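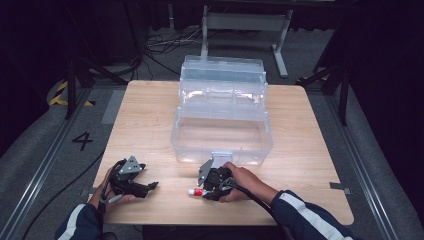

A clear plastic storage box with stacked trays and a hinged lid.

The Box Will Not Save You

Every November the catalogs start to pile up by my front door, and every November at least half of them want to sell me a box. Clear boxes, mostly. Boxes with dividers, boxes with tiers, boxes that fit inside other boxes. The one that came this week from Unitlow promises that I will "meet my home again." I have lived in my home for 17 years and we are on good terms.

I am suspicious of the home organizing business, and I have been for a long time. My complaint is with the story that gets sold along with the plastic. The story says that your kitchen drawer is a mess because you lack the right container. Buy the container, and the mess will turn into a system. Your mornings will get easier. You may even become nicer to your family.

I would like to see some proof of this. I have bought plenty of containers. I am the same amount of nice.

Let me give the other side its due. Anyone who ties fishing flies or does beadwork needs small compartments, and a mechanic without a parts tray is going to lose a lot of washers. People who use many small things every day have always had trays and tins to keep them in. My grandmother kept her buttons in a cookie tin and could find any of them in a few seconds by stirring with one finger. I never heard her call this a system. She had a tin, and she sewed almost every evening, so she knew what was in it.

The using is the part that gets left out of the catalogs. A box of sorted thread belongs to a person who sews. If you don't sew, it is a box of thread, and it will sit on the shelf in perfect color order until you move or die. I have one of those. Mine came from Darnska, cost me $18 on sale, and holds art pencils I bought when I was sure I would take up drawing. The pencils look wonderful. They have looked wonderful for six years.

A friend of mine went further. She signed up for a course called the Panau Method, which I gather began as a blog and is now a blog with fees. It runs 12 weeks. In the first week you take every object you own out of one room and write it down. She did the spare bedroom and came up with 1,377 items, and she told me this number with real shame, as though a doctor had read it off a chart. I asked her what the right number would have been. She didn't know. The course doesn't say. I looked through the workbook myself one afternoon at her kitchen table and couldn't find any figure that would have counted as passing.

That seems like a useful thing to leave out, if you are the one selling the course. A person who knows she has enough will stop. A person who only knows she has too much will keep paying to find out how much.

By week five she had bought bins for the bedroom, then labels for the bins, then a little machine to print the labels, and then a drawer insert to hold the machine and its refills. I don't tell this to make fun of her. I have done the same thing with less excuse and no workbook. But it should bother us that a program meant to reduce what she owned began with a shopping list.

The defenders of all this tend to talk about calm. A tidy room makes a calm mind, they say, and I agree that a clean counter is pleasant to look at over coffee. I also notice that the calm is always in the "after" picture, and the "after" picture never has a person trying to make dinner in it. Give me a picture taken on an ordinary evening in March, with homework on the table and a pot boiling over, and tell me how the tiers are holding up. I have never been sent that catalog.

There is a fairness problem here too. The advice is written as if everybody had a free weekend and a spare closet. Someone working two jobs in a small apartment has stuff on the chairs for the simple reason that there is nowhere else to put it. Telling her that her clutter shows a cluttered mind is rude, and selling her a stack of bins she has no floor for is worse. The people I know with the neatest homes have either a lot of space or a lot of help. Some have both, and a few of them will lecture you about discipline.

And the advice keeps changing, which ought to make us wonder how much anyone knew in the first place. Years ago we were told to hide everything in baskets. Then baskets were bad and it had to be clear so we could see what we had. Now I read that clear is "visually noisy" and we should go back to something solid, in oatmeal. If I had followed each of these orders I would have bought the same storage three times over and owned the same scissors the whole way through.

What do I do instead? Not much, I admit. There is a hardware store near me called Munasinghe that still sells screws loose, by weight, in a paper bag. The bags go into a coffee can in my garage. When I need a screw I pour the can out on an old tray and look, and it takes me a minute or two, and then I pour it all back. I have been told this is inefficient. I need a screw maybe four times a year. Sorting that can would take an afternoon, and I would be old before I earned the afternoon back.

I am not against putting things away. I make my bed, and I know where the flashlight is. If a box helps you and you can afford it, buy it and use it until the hinges go. I would only suggest waiting a month before you order. Leave the mess where it is and watch what you reach for. My guess is that you'll find a small number of things you handle all the time, and a great many you don't, and that the second group has no need of a nicer place to sit.

My friend quit the Panau Method in week nine, by the way. The spare bedroom has a bed in it again. The bins are in her garage, nested one inside the other, and she has offered them to me twice. I took one for the dog's food.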